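Bin Sorting FAQ: what you keep asking me

Why three colors?
Because I stop thinking before my coffee, and colors don't need thinking! At my place yellow is for fabric bits, red is for little jars and bottles, and the big cream one is for whatever I'm sorting next.
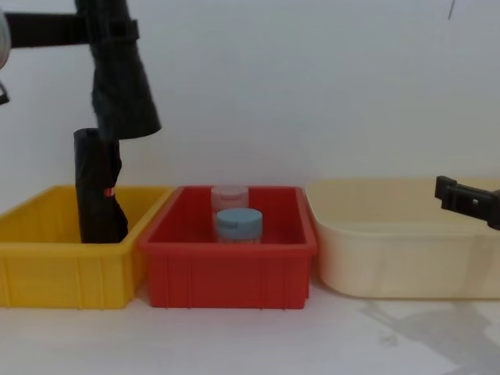 I started with 5 colors, by the way, and kept forgetting what green meant. Fewer is easier (and cheaper).

Do the bins have to match?
Nope. Mine are a jumble from Drinis and a Stison clearance shelf, and I like a roomier one at the end of the row. I do keep them side by side on the table, rims close together, so I'm not reaching all over the place.
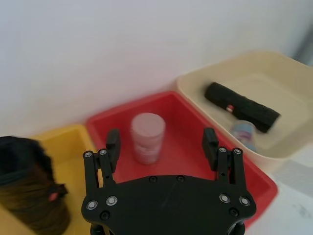 Boglárka Major wrote in that she tried matching bins for a month and kept dropping socks in with the shampoo, so she went back to colors. Thank you, I feel very supported!

What goes in the red one?
Small things with lids. Jars, travel bottles, that cream I bought in June and forgot. Stand them up so you can see the lids, and check each one is screwed on tight before it goes in.

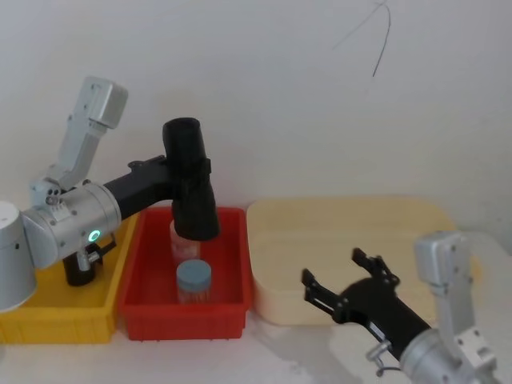 I wipe the jars first too, with a damp cloth, and I toss anything that smells funny. The whole job takes me 30 minutes if I leave my phone in the other room.

How often do you redo it?
Every 2 months, or whenever the yellow bin gets silly.
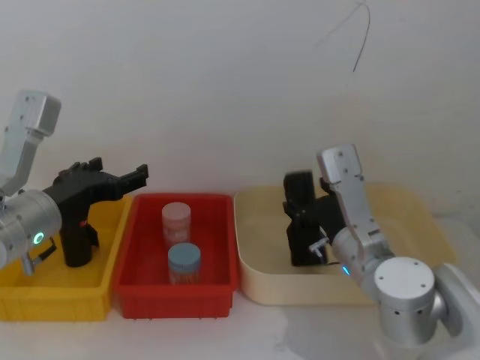

Yellow, red and cream, lined up on the white table.

Can I use Truswood crates instead?
Sure, but line them if you're storing anything that might leak.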